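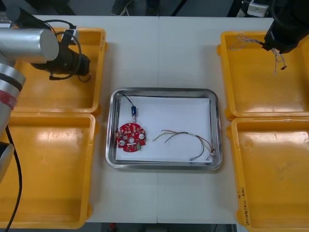
Tide Gauge 7

The gauge at Sivham reported every 1000 seconds. In December it began reporting a sea level of 362 centimeters, which would have put the harbor office under water.

The inspector took the ferry from Pernus and found the float intact and the office dry. She recalibrated. The next reading was 362.

She logged it as a fault – the form allowed no other entry – and slept upstairs. At the following interval she heard water on the first step.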